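Part 2: Setting up the drip kit for your pots

I put the Terkuter kit on my own balcony before writing any of this, so these are the steps the way I did them, minus the swearing. Give yourself an evening.

1. Lay the main hose out in the sun for a bit before you start. It goes soft and stops fighting you.

2. Screw the timer onto the faucet by hand. No wrench! I cracked my first one that way and had to order another from Bitham.

3. Run the hose along the back of your pots and cut it about 9 inches past the last one. Fold the end over and slide the clip on.

4. Punch one hole per pot. Big tomato tubs get 2, on opposite sides.

Note: if you punch a hole in the wrong place, push in one of the little plugs from the spares bag. Tape won't hold, I tried.

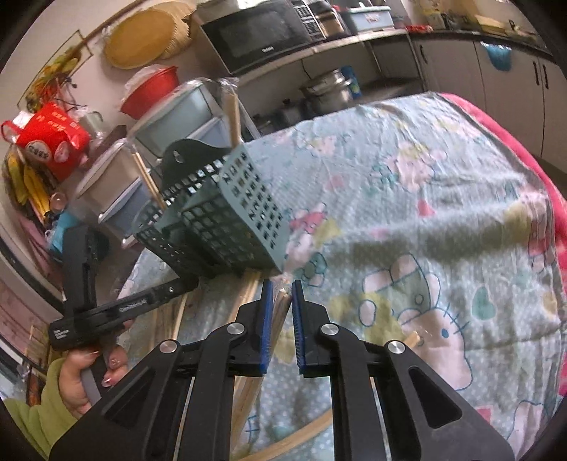 5. Push a dripper into each hole until it clicks, then stake it halfway between the stem and the rim. Right up against the stem is asking for rot, especially with peppers.

6. Open the faucet slowly and walk the line looking for leaks. I always find one (usually at the elbow).

7. Set the timer. I run mine early in the morning, and my tomatoes get 800 ml each. Guido Farina grows his in clay pots, which dry out faster, so he adds a second short run at dinner time all through August.

Caution: take the timer indoors before the first frost. Water left inside will split the housing.

Caution: don't put liquid feed through the drippers - it gums them up. Feed from a watering can instead.

8. After a week, stick a finger in each pot, down to the second knuckle. Soggy? Cut the run time a little and check again in a few days.

Cleaning the filter is in Part 3, along with what to do when the timer screen goes blank.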